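Skip to main content
Search this forum... Advanced search Go
We use cookies to keep you logged in and remember your settings. Accept | Manage

Somside Community Boards > Home & Garden > Kitchens

Bin liners – rolls or loose? and council caddy question

Print this thread | E-mail this thread to a friend

grivach_gal
Ok so council has gone to the green lid food scraps bins in our street and I'm going through liners like mad. Was buying rolls from the servo (desperate) then the supermarket. Are people buying bulk? Saw a carton of 1,000 loose ones online but where do you even put 1,000 bags. Two bed unit, no garage. Also do they go off?? Mum reckons the compostable ones do.

pdonnelly
Mum's right. Compostable ones get brittle after a year or so, less if they're in a hot cupboard. I bought a carton in September, kept it in the shed over summer, and by the end they were splitting down the seam before I'd got them out to the bin. Tea leaves all down the hallway. Buy what you'll use in 6 months, no more.
Paora

tinroof
Rolls every time. Loose ones stick together and you end up pulling out three. Roll goes in the bottom of the bin under the liner, done.

UllaV
Disagree re bottom of the bin. One leak and the whole roll is gross. Been there. Mine lives in the drawer with the glad wrap. Different if you've got a dry bin like for paper I guess.
Ulla Viklund

tinroof
Mine's never leaked

UllaV
Give it time lol

grivach_gal
Drawer is full of takeaway lids so that's me sorted. What about on a rod inside the cupboard door?

kelpie_2
Rod is good. I used a bit of dowel and two cup hooks, 20 minutes incl. finding the drill. Only thing is check the width of the roll first, some are wider than you'd think and the door won't shut. Bin and a roll –
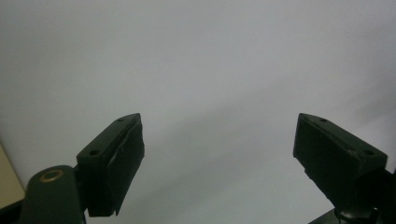
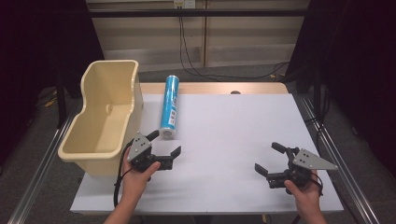
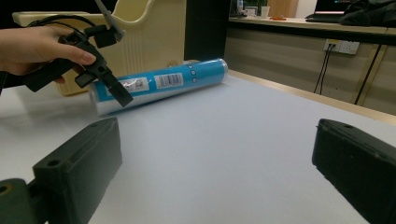

Blue roll and the cream bin are in the middle one, roll on the white top in the last.

grivach_gal
Oh good idea re measuring. My cupboard door has one of those stupid lips on the inside so maybe not. Will have a look tonite.

pdonnelly
If there's a lip just put the hooks on the side wall of the cupboard instead. Same thing. Bit of a reach but the door shuts.

bennoh
Can I be the one to say you don't need liners at all. Sheet of newspaper in the caddy, tip it, rinse it, leave it in the sun. Did it for 30 years before the council started handing out bags

UllaV
Who still gets the paper?

bennoh
I do. And the junk mail works if it's not the shiny stuff

tinroof
Newspaper's fine until you put a watermelon in it. Then you've got soup. Liner for summer, paper for winter is how we do it

kelpie_2
Also depends which council. Ours only takes the certified compostable ones, anything else and they put a sticker on your lid and leave it sitting there. Prawn heads, two weeks, January. Never again. Check the list on their site before you buy anything in bulk.

grivach_gal
Ok that's a good point, didnt know there was a list. Found it – the supermarket ones I've been using aren't on it. Whoops. No sticker so far

pdonnelly
They don't check ours much either tbh. Still, get the right ones. Pristent on the main road had them at the back near the mops last time I was in. Cheaper by the roll than online once you add postage.

UllaV
Second Pristent. Though they rearranged everything again so it might not be near the mops now. Ask at the counter.

bennoh
Or newspaper

tinroof
Yes thank you Benno

grivach_gal
Haha. Going for rolls, side wall, cup hooks. Anyone know if the small caddy size fits the bigger benchtop bin or do I need the next one up? Mine's got a pretty wide rim and the liner keeps slipping in

kelpie_2
Next one up. Fold it right over the rim and put a rubber band round if it slips. The band off the broccoli does it if your bin's small enough

Print this thread | E-mail this thread to a friend

Get the Somside weekly newsletter. Enter your email Subscribe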